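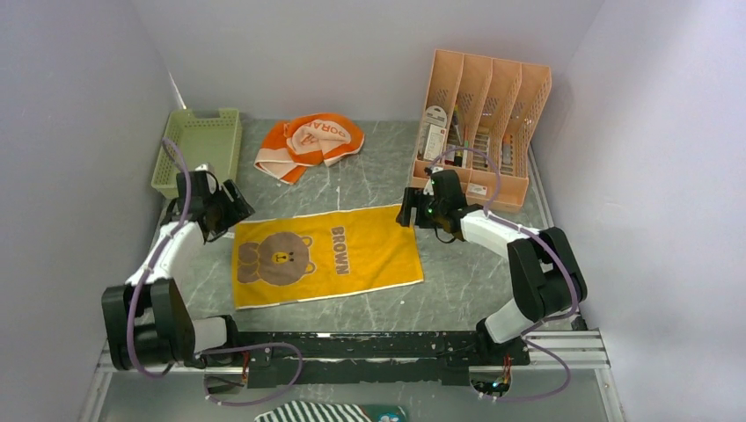
## 工房だより：双腕アーム、タオルたたみに挑戦中!

共同工房Fokudbergの奥の作業台で、水曜夜の班が進めている双腕ロボット「Odent」。4月に入ってから一気に形になってきました!

アーム2本は黒いベースレールに並べて固定し、その下をアルミフレームで支えています。最初は左右を別々の台に載せていたのですが、動かすたびに間隔がずれてしまい、結局レールごと作り直し。穴の位置決めはWaltraud Grubeさんが担当してくれました。ケーブルは紫で統一(これは完全に好みです)。関節のまわりは余裕を持たせて、ゆるくループさせています。ぴんと張っていた頃は、肘を伸ばすと手首がつられて回ってしまったんですよね。

いまの課題はタオル。黄色いクマのタオルを広げて置き、左右のグリッパーで上の両角をつまんで手前に折る、という動作です。先週は79回試して、きれいに折れたのが24回。数字だけ見ると地味ですが、両角が同時に持ち上がった瞬間は思わず声が出ます! 失敗のほとんどは右側のつまみ損ねなので、次は指先に貼るゴムを変えてみる予定。材料費は4,000円以内に収めたいところです。

たたんだものを緑のかごに入れる動作は、そのあとで。オレンジのタオルは厚みがあって手ごわそうです。

見学は水曜の19時から。家で眠っているハンドタオルがあれば、ぜひ持ってきてください。柄物大歓迎です!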